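The Plate Comes Out Last

I own far too many dishes for a person who mostly eats soup. My sister counted the bowls alone last October and got to 28, and I'm pretty sure she missed the ones in the hall closet! So when Gondex asked me to write about laying a small table with odds and ends, I said yes before I'd finished reading the email.

My only rule is to start with one strong color. Red is my favorite for this, and a red container near the back of a pale table does half the work for you. Then I bring in a bowl, usually green.

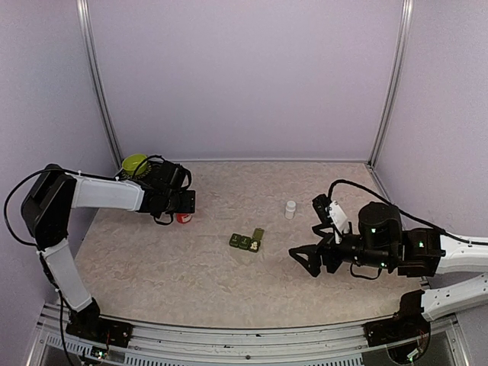
Vlasta Kubíček
Contributing writer, Home and Table

I came to green bowls late. I grew up in Hedotstead, where my grandmother served everything in plain white, and the first green one I bought cost me 80 cents at a church sale (I still have it, chip and all). It looked wrong with everything for years. Then I set it on a black plate with a cream pattern and wow - suddenly I had a whole place setting.

Dark plates scare people, I know. They show every crumb. But a patterned one is forgiving, and I like to turn mine a little so it doesn't line up with the table.
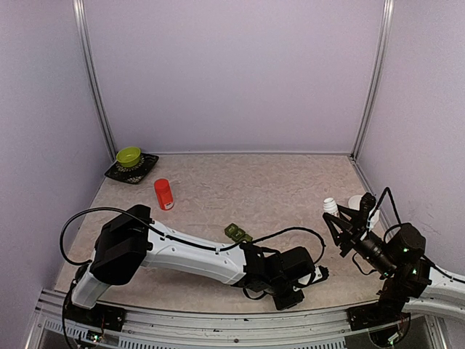 I also stop early. Four or five things are plenty on a small table, and you still need somewhere to put your elbows. My sister would add candles, a runner and probably a pineapple. I leave some bare space up front, pour myself something cold, and go see what kind of soup we're having.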